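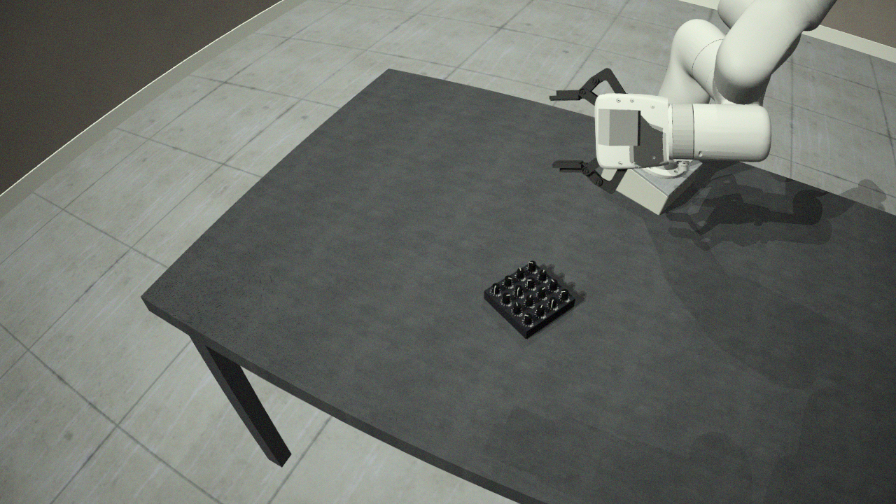
Knob cell: fingertip offset after pad change

hdamdy_cell2
Setting up the Starnirance sim of our knob cell before I touch the real one. One white arm, parallel gripper, 4x4 knob panel lying flat on the table. After I swapped the fingertip pads in the model to the Mekach profile, the tool point is off along the approach axis. Grasp closes high on the knob and the skirt never gets contact. Do you re-teach the panel frame or correct the TCP?

rotor941
TCP. The panel didn't move. If you re-teach the frame to hide a tool error, every other fixture on that table inherits the problem.

lintfree
Disagree in part. Check the frame first, it takes two minutes. Someone may have nudged the panel pose when the pads were imported. I have seen the Lumau importer re-parent a fixture without a warning.

hdamdy_cell2
Frame checked. Corner values match the saved ones to the last digit. So it's the tool.

rotor941
Then do it in this order:
1. Open the gripper fully and zero the joint.
2. Read the pad length from the part file, not from the old tool table.
3. Enter the new Z and leave rotation alone.
4. Run the approach at 60 mm clearance, then step down.

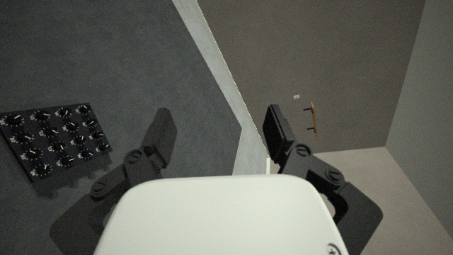 Wrist camera next, while you're in there. The hand-eye transform is stored separately from the TCP, and it will not follow your change. Pick a reference you can check by eye: the pointer lines on the knobs are good for this, pale on black, and the tick rings give you a center. Project the knob centers through the transform and compare all four corners of the grid. If the error grows from one side to the other, it is rotation.

lintfree
I would not use the pointers. They face different ways, so a line fit gives you a different bias on each knob. Fit the tick ring and ignore the pointer.

rotor941
Fair for a fit. I meant it for a visual check.

tsakiris_user
Also look at finger travel. The linkage swings the pads through an arc on some grippers, so Z at full open and Z at closed are not the same number. On our Tsakiris cell we keep the TCP for the closed position and add the difference in the approach move.

hdamdy_cell2
That was part of it. Old table had the open value. Entered the closed one, ran 200 grasps across the grid, skirt contact on all of them. Camera transform still shows a small rotation — will redo it Monday with the ring fit.

lintfree
Save the old tool table under another name before you do.

hdamdy_cell2
Done. Hanane Hamdy has the copy if anyone on our side needs it.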